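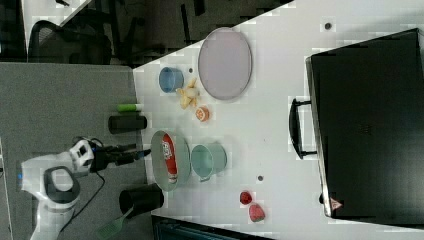 Chapter 5
Buying and Checking Used Parts

Before you start

After you study this chapter, you should be able to:
- read the part number on an alternator and compare it with the old one
- explain the difference between a used part and a rebuilt part
- decide when a used part is not a good choice

In Chapter 4 we removed the alternator from the car and tested it on the bench. If the test shows that the alternator is bad, the student has to find another one. A new alternator is often expensive for an older car, and many small repair shops buy a used one from a salvage yard.

A used part comes from a car that was taken apart. Usually it was not opened or repaired. A rebuilt part was opened, cleaned and given new brushes and bearings. These two words are often mixed in advertisements, so always ask the seller which one is meant.

5.1 A case from the workshop

Kulap Paisan runs a two-bay repair shop in Flelton. In March a customer brought her a Hirulia sedan with a weak battery light. She called the Limsakul yard and ordered a used alternator for 69 dollars. The part had the correct shape and the same mounting holes, and it went into the car without difficulty. But the pulley was 5 millimeters farther forward than on the old one, and the belt made noise after 15 miles.

The yard had looked only at the model of the car. In that model year the factory used two alternators, and their numbers differ in the last three digits. The old unit ended in 322. Paisan had not written this number on the order, and she had to pay for the return shipping herself.

Keep this case in mind when you read section 5.2, where we learn how to find the part number even if the label is dirty or missing.

Words to know

Core: the old part, which the seller may want back.
Core charge: money you pay with the part and receive again when you return the core.
Donor car: the car from which a used part was taken.

5.2 Finding the part number

Disconnect the negative battery cable first. On most alternators the label is on the rear housing, near the plug. Clean it with a soft cloth and write down every letter and digit, also the small ones after the dash.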